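Stirring, Glassware and Bench Set-Up: Frequently Asked Questions
Traltham Teaching Laboratories
Last updated 16/09/2025

The following answers apply to all introductory practical classes held at Traltham. Students should read them together with the class manual issued at enrolment.

What glassware is supplied at each bench?

Each bench is supplied with a 200 mL beaker, a glass stirring rod and a test tube rack. Test tubes are issued separately at the preparation counter. Students are not required to bring glassware of their own and may not substitute it for the supplied items.

May I use the markings on a beaker to measure a volume?

The printed graduations are a guide only. Where the manual specifies a volume, a measuring cylinder or pipette must be used. The beaker scale is suitable for rinse water and for preliminary dilutions in which an approximate quantity is acceptable.

How should the stirring rod be held?

Hold the rod near its upper end and keep it close to vertical, with the tip in the liquid and clear of the base. Stir with a slow, even movement. Striking the wall or base of the beaker may scratch the glass, and a scratched beaker is more likely to crack when heated.

The glass rod and beaker on the black table covering:

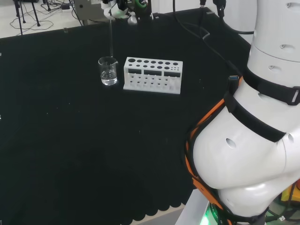
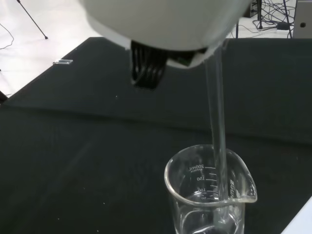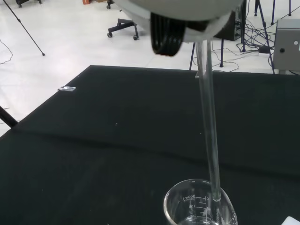 Why are the benches covered in black?

A dark surface makes clear glass and its edges easier to see. Coverings are changed at the end of each teaching block, most recently in July. Please report any tear or stain to the laboratory office — do not attempt to remove a stain yourself.

Where should the rod be placed between steps?

Rinse the rod with deionised water and lay it on a clean watch glass. It should not be left standing in an unattended beaker, as a light vessel can be tipped by the weight of the rod.

How are test tube racks to be used?

Racks have holes of several sizes. Select the smallest hole that accepts the tube without force. Racks are to be returned empty and rinsed.

What should I do if glassware is chipped or broken?

Stop work and inform the demonstrator. Do not collect fragments by hand. Chipped items are to be placed in the marked glass bin, and a replacement will be issued at the preparation counter. No charge is made for accidental breakage.

How long is allowed for setting up and cleaning?

Each class runs for 90 minutes. The final part of the session is reserved for washing and returning equipment, and experimental work must cease when the demonstrator announces it.

Whom should I contact about a booking or a missing item?

Enquiries may be made at the laboratory office in the Gekomstead Building, or by telephone on extension 1846. Messages left outside office hours will be answered on the next working day.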